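## 4. Working with the players

I should say something about how I got into all this, because it shaped what I was able to hear. I came to the Drostellow sessions as a listener first. I'd played bass in wedding bands for years and I knew the ensemble's two records pretty much by heart, so when Géza Győri asked if I wanted to sit in on rehearsals for the third one and write about how the group puts a piece together, I said yes before I'd worked out what my research question was. (My advisor had some thoughts about that.)

The group is an octet with a lopsided lineup: two bass clarinets, trombone, cello, vibraphone, harmonium, double bass and drums. Győri plays the harmonium, writes most of the tunes and hates being called the leader. What I wanted to know was pretty simple. When eight people improvise from a written page, who decides when a section is over? The scores don't say. They have repeat marks with no number attached, and long boxes of silence with a wavy line through them.

### 4.1 What I recorded

I went to rehearsals in Vurneswood from February until the album was mixed. I ended up with 37 complete takes of material that was still being worked out, and from those I marked 105 moments where the whole group moved from one section to the next. I call these moments "turns." A turn had to involve everybody. If the trombone wandered off into the next tune while the others stayed put (and oh, it happened), I left it out.

For each turn I wrote down who moved first, what they played to signal it, and how long the last player took to follow. I did this by ear, on headphones, at half speed, and then went back and did it again a few weeks later without looking at my first set of notes. Where the two sets disagreed I asked the players. They often disagreed too, which was its own kind of data!

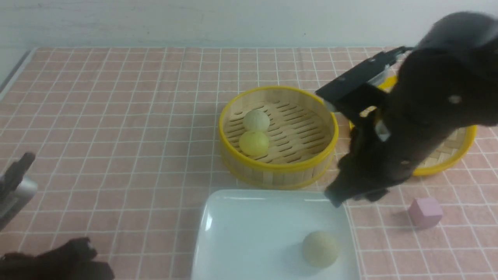
**Figure 3.** Bamboo steamer baskets and buns on a pink gingham tablecloth.

The first thing that jumped out at me was how rarely the drums moved first. I'd gone in assuming the drummer would be the traffic cop, since that's how it worked in every band I'd ever been in. In this group it was mostly the harmonium and the cello, and they did it in very different ways. The cello would thin out. A phrase that had been four notes long would come back as three, then two, and by the time it was one note everybody was already leaning toward the next section. The harmonium did it with air. Győri lets the bellows run low so the chord starts to sag in pitch, just a hair, and the others hear that sag as a question.

I asked him about it over coffee and he looked a little embarrassed. "I thought I was just getting tired," he told me. Then he played me the end of "Erine," the slow piece that opens the record, and stopped after the chord dipped. "Okay," he said. "So maybe I'm getting tired on purpose."

### 4.2 The case of "Erine"

I want to stay with "Erine" for a bit, because it's the piece where my ideas got tested hardest. It's a short melody over a drone, and on the page it takes up less than half a sheet. The takes I have of it run to wildly different lengths. In the early ones you can hear the group hunting for the exit. Somebody tries the sagging chord, the bass clarinets don't catch it, the vibraphone does, and for a while there are two versions of the tune going on at the same time. I loved those takes. The band hated them.

Later on the piece settles, and I think what changed was where people were listening. The vibraphone player told me she'd started following the low bass clarinet and had stopped paying attention to the harmonium at all, figuring that if something was up she'd hear it there soon enough. The trombonist had picked her to follow. So the signal was getting passed along like a rumor, and the piece got smoother even though no one had agreed on anything out loud.

This is close to what Christodoulou, the group's first producer, used to call "the long table," meaning that you only ever need to hear your neighbor. I'd read the phrase in the liner notes to the debut (it was pressed in an edition of 500, and I own a very scratched one) and taken it as a nice bit of color. I now think it's a fair working description of how the octet moves.

### 4.3 Some things I'm less sure about

The room matters more than I can show. The Vurneswood hall is long and narrow with a hard floor, and the harmonium sits at one end of it. When the group set up in a circle for a few takes, the turns got quicker, but they also got blunter, and the cello's thinning-out trick pretty much vanished. I don't have enough circle takes to say more than that.

I'm also one pair of ears, and by spring I was a friendly pair. I knew the pieces well enough that I'd sometimes hear a turn coming before anyone had played a note toward it, and I can't rule out that I marked a few first movers a beat early because of it. The second pass helped. A second listener would've helped more, and for the comparison with the live recordings in Section 5 I did bring one in.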